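Workshop notebook - June, Tuesday, a bit after 4

Mesari loom rebuild, still going. Kettle's on, writing this up before I forget which bolt went where.

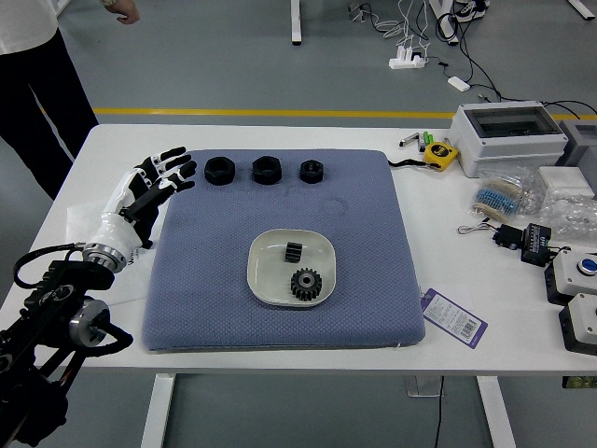
Brake side

Got the old brake drum off the warp beam this morning, which took far longer than it should have (two of us, a rubber mallet and quite a lot of language). The shaft key had rusted itself in. I soaked it in penetrating oil overnight and it still didn't want to know, so in the end I drilled a small hole beside it and drifted it out sideways. The keyway is fine. The key is not, obviously, so I'll cut a new one from the square bar in the bottom drawer.

The drum is worn more on the left than the right. Svitlana Hutsuliak reckons somebody ran it for years with the tension cord doubled over on that side, and looking at the groove I think she's right. We can turn it down a whisker and still have plenty of meat. If anyone wants to argue for a new drum, come and see me before I set it up in the lathe!

Hex hardware for the brake bracket: the old nuts were a mix of imperial and metric, and one of them had been forced onto the wrong thread. Everything on that bracket is going to be the same size from now on. I've written the size on the inside of the upright in pencil. Please don't sand it off.

Heddles

Ordered from Ovelska, part 3636, the flat steel ones with the longer eye. They're dearer than the wire ones but the wire ones drove us all mad on the Mussa loom, catching on every second end of wool. Delivery is "next week", same as last week. I'll ring them again tomorrow.

In the meantime I counted what's on the old shafts. 103 usable on the front shaft, fewer on the back, and a sad little bundle of bent ones tied up with string that I've put in the scrap tin. The shafts themselves are straight, much to my surprise - I had them up against the long steel rule and couldn't get a feeler gauge under either one.

Treadles

Four treadles, all Tassie oak as far as I can tell, all split at the pivot end. Glued and clamped two. The other two need a proper patch let in, grain running the long way, and I've got an offcut that's nearly the right colour. Nobody's going to look at it down there, but I will, every time I sweep.

Pivot rod is roughly 20 mm and has a bend in it. Straightened it between centres by eye and got most of it out. Might do it again when I'm in a better mood.

Finish

Tried the Ziltusine oil on a scrap and left it on the windowsill. It's gone a lovely honey colour but it was still tacky at lunchtime, and I don't want tacky anywhere near somebody's white warp. Will give it until Friday. If it's no good I'll go back to plain tung oil and plenty of patience.

Svitlana, you asked about waxing the breast beam. I'd leave it bare. The cloth polishes it up anyway, and the last one we waxed left a line on the cloth.

To do
- cut new key, fit, check it sits flush
- turn the drum (after asking around)
- patch the two bad treadles
- ring Ovelska about the heddles
- find the other reed hook, I had it on Monday and now I don't
- work out why the ratchet pawl clicks twice on every third tooth

That last one is bugging me. I thought it was a burr, filed it, still does it. Could be the spring. Could be the pawl pin is sloppy and it's rocking. I'll pull it apart tomorrow with a fresh head and a better light.

Filed under: Bench notes / Looms and weaving gear

Back to top | Contact the workshop | © Mesari rebuild notes, all rights reserved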